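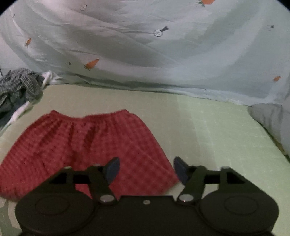
Re: [local-reform] county petition, where are we at?

Hi all,

Sorry for the slow reply, I've been buried at work and only got to the list tonight. Irfan asked a fair question so let me try to answer it properly.

Irfan Saragih wrote:
> Can somebody tell me whether the 2,000 signatures we need are for
> the whole county or just inside the Gevo city limits? I was told
> one thing at the meeting and something else at the Babaei table.
> Also, do the old sheets still count? I have a stack of them here
> and I'd hate to toss them.

Whole county! I called the clerk's office on my lunch break and the woman there was really patient with me. Anybody registered in the county can sign, and it doesn't matter if they live in town or way out past Zamine Road. Whoever was at the Babaei table was probably thinking of the city ordinance a while back (the one that made possession a ticket), which did go by city limits. Easy mistake, I mixed the two up myself when I first joined.

The old sheets are a sadder story. If they have the short title at the top, the one that just says "medical access," they're no good, because the wording got changed after the county attorney looked at it. The new ones say "medical access and record clearing" and have 2 lines for the address. Please don't copy names over from the old ones either, people have to sign again themselves. I know, I know. I had a full sheet from my sister-in-law's street and I'm going to have to go back and knock on all those doors.

I've got 50 blank sheets of the new kind in my car, so if you're running low, find me. I'll be at Sakelik Coffee on Friday from 4 until they kick me out, at the big table by the window. Bring your finished ones too and I'll check the dates with you. The clerk said missing dates are what sinks most petitions, and I believe her, I found two on my own sheets!

One more thing. A couple of people have asked what to say when someone at the door gets angry. I just say thanks and move on. I used to stand there and argue about what the law did to my cousin (he still can't rent an apartment over a joint he had at nineteen), and all it got me was sore feet and a bad mood. The next house is usually nicer.

Deadline is still the end of May as far as I know. Irfan, hang on to that stack for now, we can at least use the addresses to figure out where to go back.

Dee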